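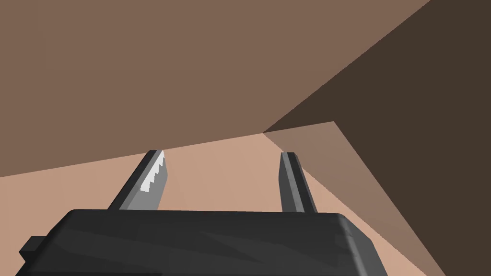 The curator of the Tandik collection has agreed to an hour. She spends the first ten minutes of it on the word "dialogue," which appears four times in the wall text for her June exhibition of contemporary prints and which I had asked her to define.

"It means the works are in the same room," she says. Then she laughs and tries again. "It means I think they change each other. You may disagree."

I do, a little. The show is called *Ragnarsson*, after the fishing station where the printmaker spent two winters, and it will hang 80 etchings and woodcuts in the long gallery at Steson. The press sheet says they "interrogate the coast." I ask what the coast has been asked.

"I didn't write that line," she says. "I approved it, so fine, it's mine. What I'd say to a visitor is that she drew the same harbor wall until she got bored with it, and the ones she made after she was bored are better."

It is the most useful sentence I have heard about the work, and it appears nowhere in the building. Why not?

"Because funders read the walls too."

The funding is another matter. The exhibition is paid for by Prodo, the regional arts scheme, which gave Steson 900 hours of paid staff time in place of cash. The curator calls this generous. I ask how many of those hours have gone to reports on how the hours were spent.

"So far, 156," she says. She had the figure ready. "They're good reports."

We walk down to the store, where the prints are kept flat in drawers. She pulls out an early woodcut, the wall in heavy black with a thin white line for the water, and lets me look at it without talking. I came expecting to be unmoved by this series and I am still not sure about most of it. The early sheets lean hard on the grain of the block, a trick I have seen a lot of lately. The late etchings are another thing. There is one with almost nothing on the plate, a few scratches and a stain where the acid got away from her, and I go back to it twice.

"That one was nearly thrown out," the curator says. "By the artist. I asked for it."

Will people come? Last year's print show drew 388 visitors in its first week, and she does not pretend that was a triumph. She has asked for longer opening hours and been told they are under review.

"I've been told that before," she says, and slides the drawer shut. "Ask me again when we open."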